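Zdeňka Rusnák has run front-desk operations at Areda, a lakeside family resort with 207 rooms, for 4 seasons. Most of her work concerns the gap between arrival and check-in.

"Check-in opens at 3 pm, but close to half our guests are here before noon," she said. "We store the bags, issue pool wristbands and send a text when the room clears." 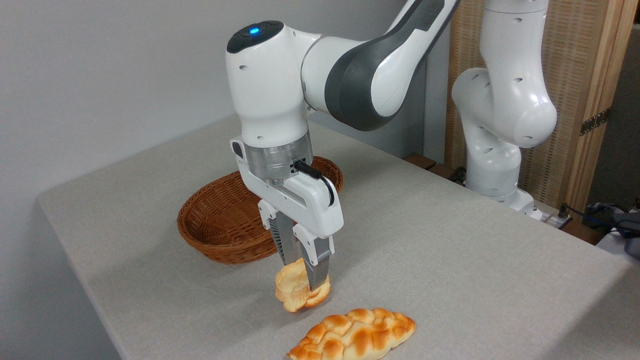
Can guests pay for an earlier room?

"Only from February through May. In summer the cleaning crew needs every hour it has."

Rusnák replaced the paper room list with a shared screen last year. Housekeeping marks each room as it is finished, and the desk assigns it at once – the average wait fell by 45 minutes. 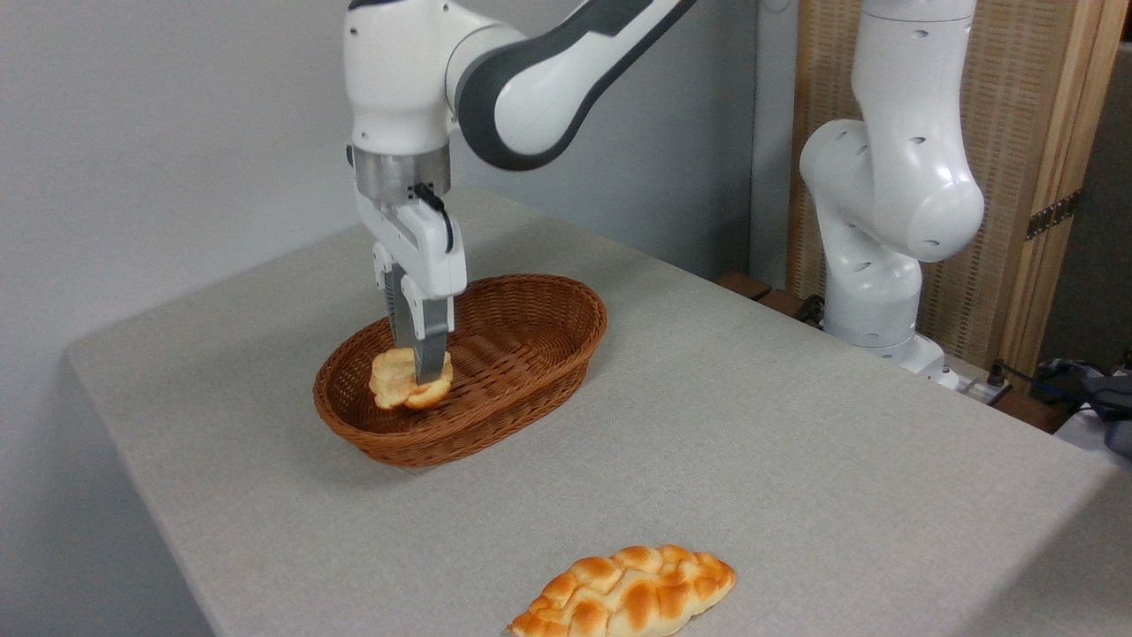 Families with connecting rooms still wait longest, she said, as both rooms must clear before either key is issued. Her advice is to enter the arrival time on the booking form and pack swimsuits in a separate bag.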